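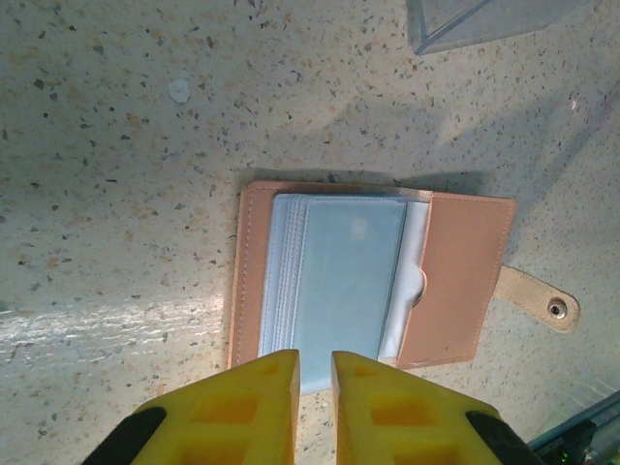 Pink card holder, open, with clear sleeves inside

Home | Yachts for Sale | Yard | Jobs | Contact

Brokerage Listings Writer and Survey Reader - Voyle Yacht Sales

Posted 11 July 2021

Most yacht listings are not worth reading. "Meticulously maintained" means the owner paid a bill once. "Turnkey" means the seller would like to stop talking about it. We have published our share of this stuff and we would like to publish less of it, so we are hiring a person who doesn't believe everything in a seller's folder.

Voyle sells used motor and sailing yachts, mostly from three builders: Arkov, Usetti and Zumex. Some are very good boats. Some have had a refit that looks better on paper than in the bilge. You will write the listings for all of them.

What the job involves

Reading survey reports from front to back, including the appendix. Checking engine hours against service records and asking the owner when they don't match. Going aboard with a flashlight and a tape measure. Writing up each boat in plain words, faults included, and arguing with our brokers when they want the faults taken out. You will lose some of those arguments. We'd be lying if we said otherwise.

You will also inherit our back catalog, which runs to 307 listings. A good many still describe boats as "recently repowered" that were repowered in the last century. Cleaning this up is dull work and it is a large part of your first 3 months.
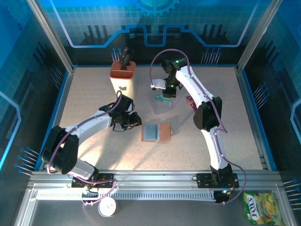
Two white robot arms on a rail, seen from above

What we want from you

You know boats well enough to tell a soft deck from a creaky one. A yacht broker's license is not needed, and a marketing degree will not help you much. Yard work, deck crew, survey work or long ownership of a boat that gave you trouble all count. You should be able to climb a ladder and get into an engine room without a fuss.

Pay is hourly, with a bonus of $1000 after your first six months. There is no commission, on purpose - a writer paid by the sale starts to like every boat. Paid vacation is 15 days a year. We advertised this job in June with the word "passionate" in it and got the letters we deserved.

How to apply

Pick any yacht listing online, ours or a competitor's, and tell us in one page what you would want to know before you believed it. Send it with a short work history. No cover letter, please. We reply to everyone, though slowly during boat show season.

Contact Voyle Yacht Sales | Privacy | © 2021 Voyle Yacht Sales | Back to top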